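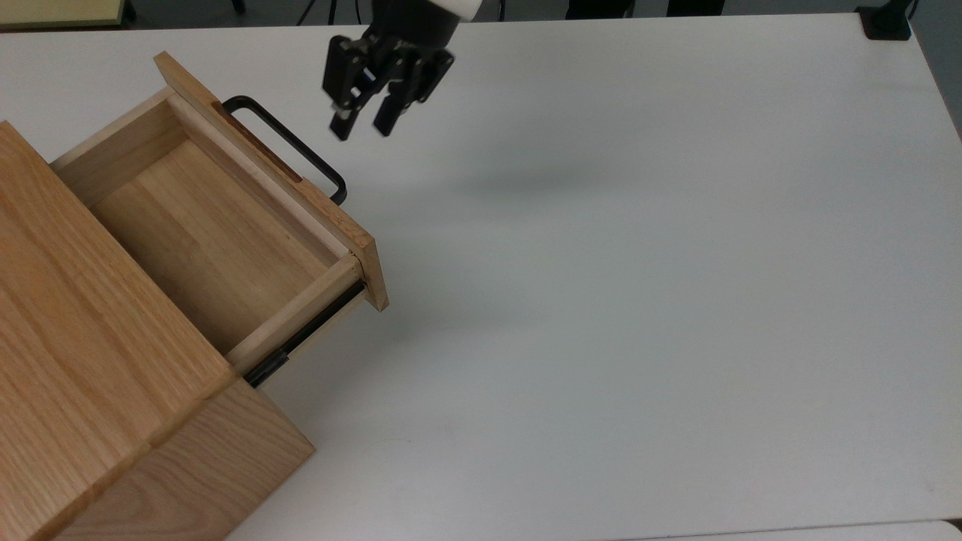

4장. 공유 폴더 만들기와 권한 설정

4.1 새 폴더 만들기

Drustico 웹 화면과 데스크톱 앱에서 모두 폴더를 만들 수 있습니다. 모바일 앱에서는 기존 폴더 안에 하위 폴더만 추가할 수 있습니다.

1. 브라우저에서 Drustico에 로그인합니다.
2. 왼쪽 메뉴에서 [내 저장소]를 누릅니다.
3. 목록 위의 [새로 만들기]를 누르고 [폴더]를 선택합니다.
4. 폴더 이름을 입력하고 Enter 키를 누릅니다. 이름을 입력하지 않으면 '새 폴더'로 저장됩니다.
5. 폴더를 다른 위치로 옮기려면 폴더를 선택한 다음 [이동]을 누르고 대상 위치를 지정합니다.

참고: 폴더 이름은 공백을 포함하여 60자까지 입력할 수 있습니다. 슬래시(/), 역슬래시(\), 콜론(:), 물음표(?)는 사용할 수 없습니다. Surdu 동기화 프로그램을 함께 쓰는 경우 이름 끝에 마침표를 넣지 마십시오. 해당 폴더가 동기화 목록에 나타나지 않습니다.

4.2 다른 사용자 초대하기

1. 공유할 폴더 오른쪽의 점 세 개 메뉴를 누르고 [공유 설정]을 선택합니다.
2. [사용자 추가] 칸에 상대방의 이메일 주소를 입력합니다. 같은 조직에 속한 사용자는 이름으로도 검색됩니다. 예를 들어 'Sena'를 입력하면 Sena Mahama가 목록에 표시됩니다.
3. 권한을 선택합니다.
보기: 파일을 열고 내려받을 수 있습니다.
편집: 파일을 올리고, 수정하고, 이름을 바꿀 수 있습니다.
관리: 편집 권한에 더해 다른 사용자를 초대하거나 제외할 수 있습니다.
4. 필요하면 메시지를 입력하고 [초대 보내기]를 누릅니다.

초대받은 사용자가 수락하기 전까지는 이름 옆에 '대기 중'이 표시됩니다. 초대를 취소하려면 이름 옆의 X를 누릅니다.

참고: 한 폴더에 관리 권한을 가진 사용자는 다섯 명까지 둘 수 있습니다. 폴더 소유자는 이 수에 포함되지 않습니다.

주의: 상위 폴더의 권한은 하위 폴더에 그대로 적용됩니다. 하위 폴더만 따로 제한하려면 해당 폴더의 [공유 설정]에서 [상위 권한 상속]을 먼저 끄십시오. 상속을 끈 뒤에는 상위 폴더에 새로 추가한 사용자가 하위 폴더에 자동으로 들어오지 않습니다.

4.3 링크로 공유하기

Drustico 계정이 없는 사람에게는 링크를 보냅니다.

1. [공유 설정] 창에서 [링크] 탭을 엽니다.
2. [링크 만들기]를 누릅니다. 새 링크의 기본 권한은 '보기'입니다.
3. 암호를 설정하려면 [암호 사용]을 켜고 8자 이상 입력합니다.
4. [만료일]을 지정합니다. 지정하지 않으면 링크를 직접 삭제할 때까지 유효합니다.
5. [복사]를 눌러 링크를 메일이나 메신저에 붙여 넣습니다.

주의: 암호 없는 링크는 주소를 아는 사람이면 누구나 열 수 있습니다. 개인정보나 계약 문서가 든 폴더에는 사용하지 마십시오. 암호는 링크와 다른 경로로 전달하십시오.

4.4 기존 폴더 가져오기

Manodex에서 옮겨 오는 경우 폴더 구조를 유지한 채 가져올 수 있습니다. 공유 권한과 댓글은 옮겨지지 않으므로 4.2의 순서대로 다시 설정해야 합니다.

1. [설정] > [가져오기]에서 [Manodex]를 선택합니다.
2. Manodex 계정으로 로그인하고 접근을 허용합니다.
3. 가져올 폴더를 선택하고 [시작]을 누릅니다.
4. 작업이 끝나면 [결과 보기]에서 실패한 항목을 확인합니다.

가져오기는 서버에서 진행되므로 브라우저를 닫아도 됩니다. 한 번에 가져올 수 있는 항목은 3,049개입니다. 이를 넘으면 폴더를 나누어 작업하십시오.

결과 화면에 오류 233이 표시되면 같은 이름의 폴더가 이미 있는 것입니다. 기존 폴더의 이름을 바꾸고 [실패 항목 다시 시도]를 누릅니다.

4.5 공유 중지와 삭제

1. 폴더의 [공유 설정]을 엽니다.
2. [공유 중지]를 누르고 확인 창에서 [예]를 선택합니다.

공유를 중지하면 초대한 사용자와 링크가 모두 해제됩니다. 상대방이 이미 내려받은 파일은 회수되지 않습니다.

주의: 소유자가 공유 폴더를 삭제하면 모든 사용자의 화면에서 폴더가 사라집니다. 본인의 목록에서만 빼려면 [삭제] 대신 [목록에서 숨기기]를 사용하십시오. 숨긴 폴더는 [설정] > [숨긴 항목]에서 다시 표시할 수 있습니다.

휴지통 복원 방법은 5장을 참조하십시오.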